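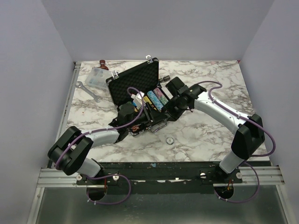 Karnby Chip Case Set: Data Card

Summary

Karnby covers one activity: handling the contents of a poker chip case on a marble-patterned table top. The set holds 237 episodes and 3892 labeled segments. Maintainer: Paweena Yensuk. Label review: Shu-fen Peng.

Objects

case: black, hinged lid with padded lining, two silver latches, front carrying handle
chip_row: one row of chips, labeled by main color
card_pack: labeled where visible
other: any item in the case not covered by the classes above

Labeling rules

The case stays open for the whole episode and may sit at any angle to the table edge. A row holding two colors gets one chip_row label with both color names, upper color first.

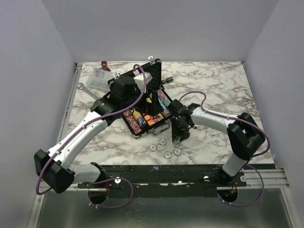 Rows that are partly hidden keep their label if at least one end can be seen. If neither end is visible, set occluded=1 and leave the color field blank. Light blue and blue are separate values. Red and orange-red were merged in version 2 after reviewers disagreed on 926 segments.

Splits

Train 3892 minus the held-out segments listed in split.txt. Test 900. No episode appears in both.

Known issues

Chip denominations are not labeled. Gray and light blue are sometimes swapped at row ends. Send corrections to Chaiwat Saengthong.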